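From: Yoon-hee Sung
To: Stimwood household list
Date: 28th August
Subject: Re: [Stimwood] Dustpan sets, which one are people happy with?

> Hello all, I am finally replacing the dustpan that came with the
> apartment. It has a curl in the front edge and I end up chasing the
> same line of crumbs backwards across the kitchen. Do you like the long
> handles or the short ones? And does anyone bother with a liner for the
> sweepings, or do you walk it all to the bin? Thanks, Živković

Hello Živković, and hello to everyone I haven't written to since May (I have been reading along, I promise!).

I have strong feelings about dustpans, I'm afraid. My mother kept a short metal one on a nail behind the door and I used one just like it for 20 years, until my knees started to complain. Now I would say go for the long handle every time, and get the brush and pan as a matching set if you can – I had an odd pair for ages and the brush was always wider than the pan, so half the dust went around the sides.

Look at the front lip before you buy. Lay the pan on something flat and see if any light comes through underneath. A raised rim at the back and sides is worth having too, so you don't lose everything on the walk across the room. I like a light color myself, as it shows me when it needs a wash.

As for the liner, yes, I do bother! I put a trash bag in a shallow tray, fold it well over the rim, and tip each panful in there. When I'm done I gather up the corners and the whole lot goes out. For craft mess on a table I lay down brown paper first, and then the sweeping up takes 2 minutes. Use plenty of bag at the corners or it slides in on you – ask me how I know.

Picture at the bottom. Do write back and tell us what you settle on.

Warmly,
Yoon-hee
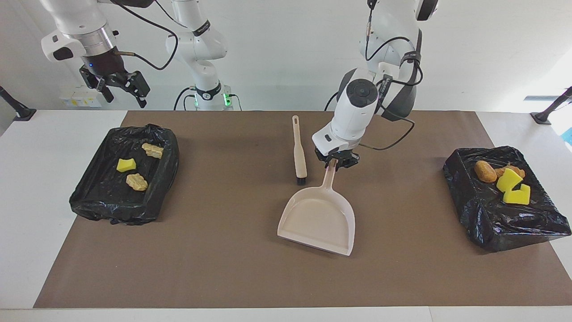 Cream dustpan and brush on brown paper, with the lined trays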